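Robotics club: is the arm worth another year?
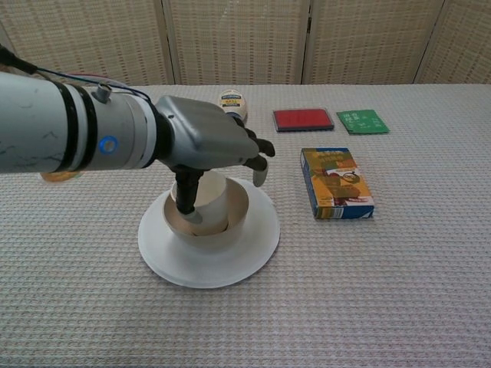 Jordan Catterall asked me to write up the arm project for the June issue, knowing I voted against it last fall and would probably vote against it again. I'll try to be fair. The plan, as presented to us, was that students would teach the arm to clear and sort a small table of household things and would do it well enough to enter the Gonard regional. I've now sat in on enough sessions at the Mapplebeck building to have an opinion. Most of what I watched was cup work: a white cup on a white plate, the hand over it, the black thumb hanging straight down inside with its tip near the bottom, and three or four teenagers staring at it as if it might say something. I was told the cup is the hard part. A year ago I was told the hard part would be the software.

Deming Tang, who runs the student side, keeps a log of every attempt, and he let me read it. It holds 1,266 entries. I had expected a steady climb and found a long flat stretch, a sudden good patch, then another flat stretch after they swapped the tablecloth. Deming says the cloth changed how the camera software saw the edges of things. Maybe so. I'd have more faith in that if the good patch hadn't also been the week they used only one kind of cup.

My bigger complaint is about who is doing the learning. Eight students signed up for the arm group. On the evenings I visited, two of them did nearly all the typing while the others reset the table, put things back where they had been and waited. Wagner Barbosa, our teaching assistant, disagrees with me on this. He says resetting a table the same way every time is real lab work and that most of them had never done anything so careful in their lives. He has a point, and I did see a ninth grader catch a mistake in the layout that both typists had missed. I still think a kid who joins a robotics club ought to get a turn at the robot.

Then there's the contest. The Wadow rules (Gonard uses the Wadow rule book, all 113 pages of it) give points for items moved and take them away for items tipped, dropped or crushed. A team can score respectably by picking up the easy boxes and leaving everything delicate alone. Dilani Weerasinghe wants our kids to attempt the cup anyway. I like her for it, and I also think it will cost us. If we're going in order to place, somebody should tell the students plainly that the cup is optional. If we're going so they can learn something, then let's stop putting the scoring chart up on the wall.

What would change my mind? I'd like to see the arm do the whole table with things set down by a person who has never been in the room. Johannes Mnguni has offered to do this with whatever is in his kitchen drawers, and I think we should take him up on it before the entry form goes in. I'd also like a sign-up sheet for the keyboard, with every student on it, starting next session.

The Nondton club has asked whether they can come over and watch. I said yes, provided they come at 9 in the morning when the students are practicing on their own and skip the polished evening demo. They'll see more misses that way, and they can tell us what they think.

Replies to this go to Jordan, who has promised to print the angry ones too.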